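Lunde step platform, two levels, pine
Review after eight months of use
Posted 9 May 2023 by Joar Tveit

I bought the Lunde platform in September, together with a new sheet and two pillows from Endo. I promised in the comments that I would write when I had used it long enough. The part on the hangers is at the end, for those who asked.
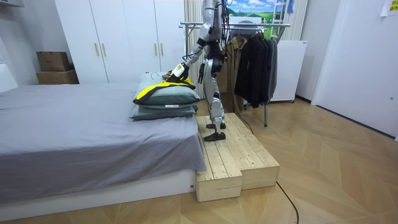
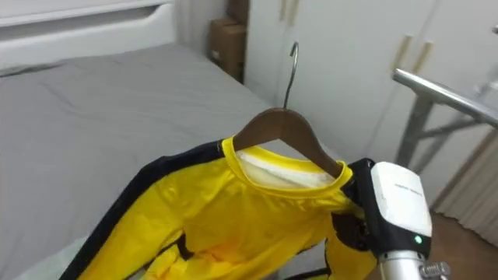
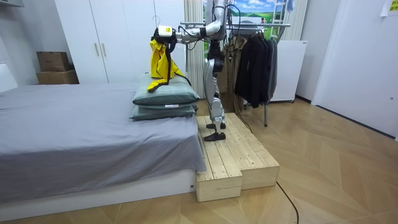
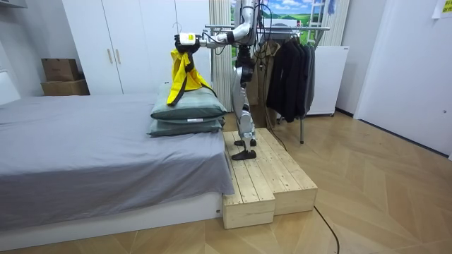 Lunde sells this platform as a bedside step for people who have a high mattress, but I wanted it for a different use. My bed is low. What I needed was a firm place to stand near the wardrobe side of the room, wide enough to turn around on, where I could sort shirts onto the bed without bending so much in the back. The pine is pale and has no finish on it, with small knots, and it is placed directly against the side of the bed so that the sheet hangs down to it. I tried first to leave a gap of one hand between the two. This was a mistake. Socks went into the gap and I had to move the whole platform to get them out.

The size

There are two levels. The lower block comes out in front and the upper section is the one you stand on. Lunde also makes a version with one level only, and I nearly ordered it because it is cheaper, but I am glad that I did not. With a single level the step up would be too tall for me in the morning, when my knees are not yet awake. The upper part has good room for two feet placed one in front of the other, and you don't feel that you are standing on a shelf.

It does take floor. I had a small night table there before and now it lives in the hallway. If your bedroom is narrow, please put newspaper on the floor in the size of the platform and walk around it for a few days before you pay.

The wood

I paid 834 kroner for the planks, already cut, plus delivery. The painted one was over 1,000 and I could not see why. The bare wood was a little rough on the edges when it arrived. I sanded the front edge of both levels with fine paper and it took me 40 minutes, including the vacuum cleaning after. I did not sand the sides and I have not regretted it.

Bare pine gets marks. A coffee cup left a ring in the first week, which I sanded away. Dark shoes also leave lines, so I use it with indoor shoes or only socks. In socks it is not slippery, which surprised me. A friend oiled his and he says that it became more slippery, so I leave mine as it is.

The seams between the planks collect dust. You need the thin nozzle of the vacuum cleaner. It is a small work but it has to be done every week, otherwise the dust goes onto the sheet.

Assembly

The paper that came in the package had drawings only and no words. This is fine for me, but drawing number five is turned the wrong way compared with number four, and I put one support on the outside that should be on the inside. I had to unscrew it again. There were 27 screws in the bag and all of them had a place, so nothing was missing and nothing was left over. Do not use an electric screwdriver at full power. Pine is soft and the head of the screw goes too deep.

I wrote to Lunde about the drawing and received a polite answer after two weeks. They said that they would correct it. I don't know if they did.

Stability

I weigh enough that I notice if something moves. The upper level is quiet. The lower block made a sound for the first month, like a small door, until I put a piece of felt under one corner. My floor is parquet and not completely even, so I can't blame the platform for all of it.

The pillows and the sheet

The two Endo pillow covers are green, a soft gray kind of green, and I keep the pillows stacked near the platform when I work with clothes. They make a good soft table at the right height for a shirt before it goes on the hanger or after it comes off. The upper one is the puffier one. I wash the covers at a low temperature and the color has stayed. The gray sheet is also good, quite smooth, and it is large enough to hang over the side of the mattress. I would have liked it more if it was offered in a thicker fabric for the winter.

The hangers

I changed to Promik hangers at the same time. They are brown, with a wide body and a thin metal hook. The wide body is the reason to buy them. My yellow long-sleeved shirt with the black trim has a round neck with a ribbed collar, and on the thin wire hangers it always got two points at the shoulders. Now it does not. But the wide body also means that you must put in one end first and then work the other end through the neck opening, slowly, or you pull the collar out of shape. I lay the shirt over the pillows and begin from there.

They take more space on the rail. I had to move some jackets out to the clothes rack. If you have many shirts and a short rail, buy a few of these for the good shirts and keep the old ones for the rest. I tried Lorkora hangers also, which are thinner, but the hook turned around too easily and I sent them back.

What I would change

A hole for the hand in the upper section, so one person can lift it. Now I must push it along the floor when I clean behind the bed, and I do it on an old towel to protect the parquet. Also the edges should come sanded from the factory at this price.

I give the platform four out of five, the pillows four, and the hangers four and a half. The sheet I will judge after another winter. If somebody has put anti-slip strips on bare pine and taken them off again, please write in the comments how the wood looked after, as my mother will visit in the summer and she wants them on the lower step.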